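Paprika, slowly: notes for the evening talk
21/12/2006

Wait for the coats to settle. Water on the left, spoon on the right. Don't start with the goulash joke, they had it in February.

OPENING

Good evening. I was asked to talk on Hungarian cooking in general, and I said yes before I had thought about how large Hungarian cooking is. So tonight it's paprika, and mostly the part of its life that begins when you bring it home and ruin it.

I have ruined a lot of it. I burned my first spoonful in a rented kitchen with the window painted shut, and the smell stayed longer than I did. The stew came out brown and bitter and my guests said it was "very authentic." They were kind people and I never cooked for them again.

(Pause. If they laugh, good. If not, move straight to the jars.)

WHAT IS IN THE JAR

Pass around jar one and jar two. Lids off. Ask them to smell before they look.

Jar one is this fall's. It smells sweet, a bit like dried tomato and a bit like hay. Jar two came from the back of my own cupboard and I won't tell you its age. It smells like the cupboard.

Paprika is dried red peppers, ground. That's the whole recipe. How it tastes depends on the pepper, how ripe it was, how it was dried, and how much of the seed and rib went into the mill. More rib, more heat. The sweet kind is what most home recipes mean when they just say "paprika," and the hot kind is what your uncle means.

Color fades with light and air, and the flavor goes along with it. Keep it in something dark with a tight lid. The pretty glass rack over the stove, where everyone keeps theirs, is the worst place in the house. I can see from several faces that I've just described your kitchen.
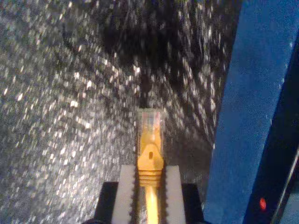

Yellow cable plug in the gripper.

THE ONION

Now the onion, which deserves more of the evening than it's going to get.

Krisztina Fodor taught me this dish, and she let me do nothing but onions for the first two visits. Lard in the pot, onions chopped fine, low flame, lid on, lid off, stir. I asked her how long. She said "until they're done." I asked how I'd know. She went out to feed the dog.

What I can tell you is that they should be soft and gold and on their way to falling apart. They are the thickening. There is no flour in this stew. If anyone here puts flour in it, I don't need to hear about it, but Miklós Szabó will be at the back table afterwards and he takes confessions.

On quantity: people write down one onion. One onion is a garnish. For two pounds of beef I use three big ones, and I've never had a complaint from the beef.

OFF THE HEAT

Slow down for this part. They'll want to write.

Take the pot off the flame. Completely off, over on the cold side of the stove. Wait a moment. Then stir in the paprika, all of it, and right away a splash of water. Then back on the heat, and then the meat.

The reason is sugar. Ground peppers have plenty of it, and hot fat will scorch it in the time it takes to look for the spoon. Scorched paprika is bitter, and no amount of sour cream covers it up. I have tested this with a great deal of sour cream.

The fat should turn a deep clear red. If it turns brown, throw it out and begin again. You're out some onions. Better now than after the beef has gone in.

(Demonstrate with the small pan if the hot plate works. If it doesn't, mime it. I mimed it last time and a woman told me it looked delicious.)

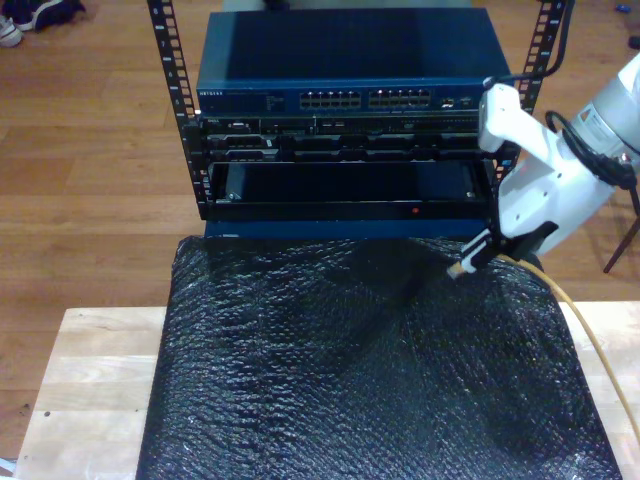 Which brings me to the water, and the urge to add too much of it. The meat gives up its own juice if you leave the lid on and leave it alone. Add water by the half cup, only when the bottom starts to catch. What you're making here is pörkölt, a stew with a thick short sauce. Add a lot more water and some potatoes and you have gulyás, the soup. Add sour cream to the first one and it's paprikás, usually with chicken or veal. Three dishes, one pot of onions, and families have stopped speaking over which is which.

Salt when the meat goes in. A little caraway, crushed. One green pepper and one tomato if it's summer. In December leave the tomato out, as it will only taste of the truck.

QUESTIONS I ALWAYS GET

Can I use smoked paprika? You can. It makes a good Spanish supper.

Can I use oil? Yes, and it will be fine, and Krisztina will know.

Does it freeze? Beautifully, and it's better the second day in any case. Boil the noodles fresh.

How much paprika? A heaped tablespoon per pound. When they gasp, remind them of the little half-teaspoon they've been sprinkling on deviled eggs.

CLOSE

Thank the kitchen. Handout is on the chair by the door, one per household please. Get jar two back before anyone cooks with it.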